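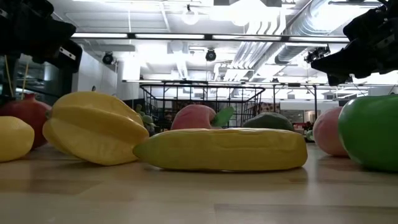
Les fruits de la marchande, sortis sur la table avant tri

**mamandeplouf** – 14 h 22
Bonjour à tous ! Je refais le coin marchande des petits pour la rentrée de septembre et je me retrouve avec tous ces faux fruits à ranger. La banane, le citron, la pêche, ça va, tout le monde les reconnaît. Par contre la carambole et la grenade... mon fils appelle la carambole « l'étoile » et la vend plus cher que le reste. Vous gardez les fruits exotiques, vous, ou vous restez sur du classique ?

**Dinesh Chaudhary**
On garde ! Chez nous la grenade a fait parler tout le monde pendant une semaine, j'ai fini par en acheter une vraie pour l'ouvrir avec eux (prévoir des tabliers, vraiment).

**tatie_havel**
Pas d'accord. À 2 ans ils veulent nommer ce qu'ils mangent. Une carambole, j'en ai goûté une fois dans ma vie. Je mettrais plutôt pomme, poire, carotte, et le reste plus tard.

**mamandeplouf**
Les miens ont 3 et 8 ans, donc ça discute sec. Le grand voudrait des étiquettes avec les prix, la petite veut surtout tout mettre dans le panier et repartir avec.
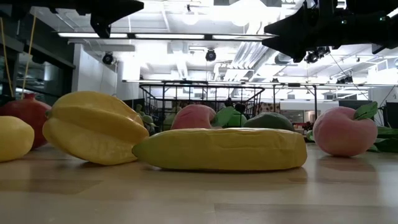

Pour le rangement j'hésite encore entre le panier en fil noir et une caisse fermée. Le panier, on voit tout de suite ce qu'il y a dedans et ça fait vraie épicerie – mais les petites choses, genre piments, j'ai peur qu'elles passent à travers. Et les feuilles vertes, je les mets où ? Elles traînent partout !

**Marietjie Masilela**
Un torchon plié au fond du panier et c'est réglé. Les feuilles, chez moi, c'est le rayon salade. J'ai eu une caisse Plasetti avec couvercle, résultat : plus personne n'y jouait.

**tatie_havel**
Ah non, la caisse, au moins le soir c'est fermé. Avec un panier ouvert on retrouve la banane sous le canapé. Chez Grido ils en font des empilables, j'en ai pris deux.

**Dinesh Chaudhary**
La banane sous le canapé, je confirme, caisse ou pas caisse.

**mamandeplouf**
Bon, je pars sur le panier avec le torchon, merci Marietjie. Et la carambole reste, désolée tatie ! Si quelqu'un a un modèle d'étiquettes à imprimer, je prends.

22 réponses · 3 partages
Contact – Mentions légales – Haut de page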